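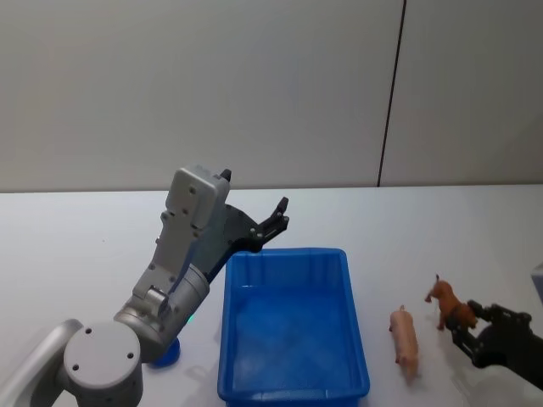

From: Kelly Leite
To: Parri Building Residents and Staff List
Subject: Re: Changes to room booking and after-hours access
Date: Oct 30, 2023

Dear colleagues,

The Facilities Office has received a number of replies to the notice on room booking. Most of them raise the same points as the message from Mr. Evangelista, which is quoted below with his permission. I am answering on the list so that all departments have the same information.

On the matter of standing reservations: these will be kept. Any group that held a weekly slot under the old paper calendar will find it already entered in the new system under the name of the person who signed for it. Please check the entry and write to Lucimara Arruda if the name is out of date. A reservation left under the name of someone who no longer works in the building cannot be changed by anyone else in the group, and we have had several calls about this from the Lerkden wing.

On cancellations: a room that is not needed should be released by noon on the previous working day. After two missed bookings in one term, the group will be asked to confirm each booking by e-mail. The word "penalty" in the first notice was poorly chosen and has been taken out of the text.

On after-hours access: the side entrance on the Zenmont Street side will stay open to card holders until 10 p.m. The main doors will be locked at 7 p.m., as they are now. Visitors who arrive after 7 p.m. must be met at the side entrance by the person who made the booking. The night desk is not able to leave its post to bring visitors upstairs.

On charges: internal groups do not pay for rooms. Outside groups pay a refundable deposit of $3,000 for the main hall only. Mr. Evangelista asks whether a joint event counts as internal. It does, provided that the booking is made by a department and that a member of that department is present from the time the hall is opened until it is locked. The department then takes responsibility for the state of the hall, including chairs and the projector cable.

On the floor plan: the plan attached to the first notice showed Rooms 2 and 4 of the Kedeck wing with their numbers switched. A corrected plan has been posted beside both elevators. Groups who booked one of these rooms before the correction should look at the seating capacity in their confirmation, which was right in all cases, and go by that.

Requests to move furniture between rooms should still be made on the green form and handed in at the front desk. We hope to bring this into the booking system next year, but no date has been set.

Questions on any of the above may be sent to the office address. Please do not reply to the whole list with changes to a single booking.

Sincerely,

Kelly Leite
Facilities Office, Parri Building

Alcides Evangelista wrote:

> Dear Ms. Leite,
>
> Thank you for the notice on the new booking rules. I have shown it to
> the staff of our department and would like to raise the following.
>
> Our reading group has met in the same room for many years. Must we now
> apply for it each week, or will the present arrangement carry over?
>
> The notice speaks of a penalty for rooms that are booked and not used.
> It does not say what the penalty is, or how much warning is expected
> when a speaker cancels.
>
> Ms. Guimarães and Mr. Brito are planning an evening lecture together
> with an outside society. Would this be treated as an internal event,
> or would the deposit apply? They would also like to know which door
> their guests should use, as the lecture will end after 9 p.m.
>
> Lastly, I believe there is a mistake in the plan of the Kedeck wing.
> The room marked 4 is the one we have always known as 2.
>
> I would be grateful for a reply before we print the lecture notice.
>
> Yours truly,
> Alcides Evangelista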